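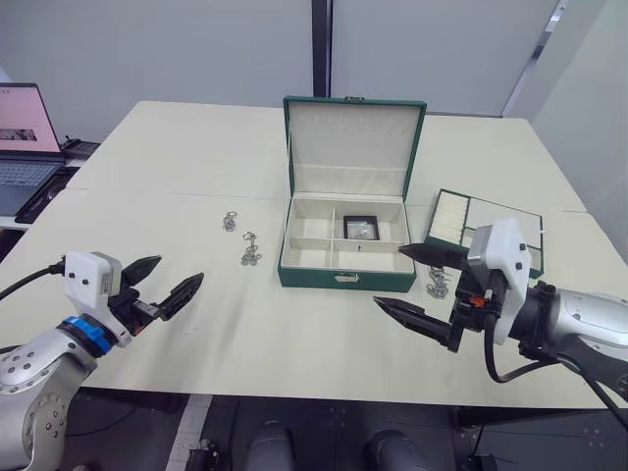

*Photograph: Narayanan Kandasamy, Stornholm workshop*

10/21/26 – Episode guide and restoration notes, "Calside"

Work continued on the second series of the cartoon. The broadcast order and the production order do not agree for the two-part story in which Jolau the heron leaves the village. The first part carries production number 14 and the second carries 11. Lech Rutkowska has compared both with the recording scripts and is satisfied that the numbers were changed after the voices had been recorded. The guide should follow broadcast order, with the production number given in brackets.

The character list now has 180 entries. Background villagers are to be entered only where they have a name or a line of speech. The miller's niece speaks once, off screen, and has been kept. Her name is spelt two ways in the scripts; the end titles give neither.

Sound: reel 2 has a drop in level during the ferry song, just before the second verse. Leszek Szewczyk proposes taking the missing bars from the Sikora transfer. That copy runs slightly fast and will need its pitch corrected first. No change is to be made to the master until Kayode Akande has heard both versions.

Drawings: 602 cels from the harvest episode have been checked against the exposure sheets. The heron's scarf is green on the sheets and blue on the cels. Blue has been entered in the guide. The total for the series is put at almost 4,000, though the boxes for the winter special have yet to be opened.

Outstanding:

- Confirm who voiced the ferryman in the winter special. Mieczysław Wilczyńska has written to the family.
- Re-scan the title card for the harvest episode – the lower corner is soft.
- Agree the wording of the plot summaries before January.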